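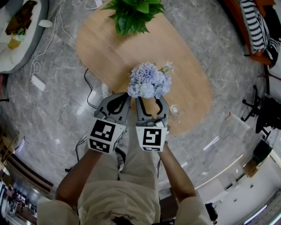 Une pince dans chaque main et un bouquet bleu lavande à portée : la démonstration par le geste, vue par celui qui la donne.

Apprendre à un robot à arranger des fleurs, on croyait que c'était une affaire d'équations. Chez Sokusberg, on commence par retrousser ses manches. Le projet Trornuda repose sur une idée d'une simplicité réjouissante : on confie à quelqu'un les mêmes pinces que celles de la machine, et on lui demande de faire le travail lui-même !

Les marqueurs noir et blanc fixés derrière chaque pince servent à suivre les poignets dans l'espace. L'orientation, la vitesse, l'écartement des doigts, tout est enregistré, puis le logiciel maison, baptisé Osano, traduit ces trajectoires en mouvements pour les 2 bras du robot.

J'ai essayé un mardi, un peu trop sûr de moi. Saisir une tige artificielle avec des mâchoires grises au lieu de ses doigts, c'est redevenir enfant pendant dix bonnes minutes. On serre trop, on accroche un pétale, on oublie que la main gauche existe. Et puis le geste vient — plus lent, plus rond, presque dansé. Au bout de six essais, je posais mon hortensia à peu près où je voulais, et j'étais ridiculement fier.

L'équipe a déjà recueilli environ 3 000 démonstrations, ratés compris. Les hésitations intéressent beaucoup les ingénieurs : une reprise en main, un bouquet qu'on fait pivoter avant de le soulever, voilà des choses qu'aucun manuel ne décrit et que la machine peut imiter.

Reste la télécommande classique, où l'on pilote le robot à distance, manettes en main. Sokusberg la garde pour son banc d'essai Huang, réservé aux charges lourdes. Pour les fleurs, les tasses et tout ce qui se prend du bout des doigts, on préfère les pinces portées à la main, qui vont vite et s'installent sur n'importe quelle table de salon.

Prochaine étape en janvier, avec de vraies fleurs coupées et des vases remplis d'eau. J'ai demandé à revenir.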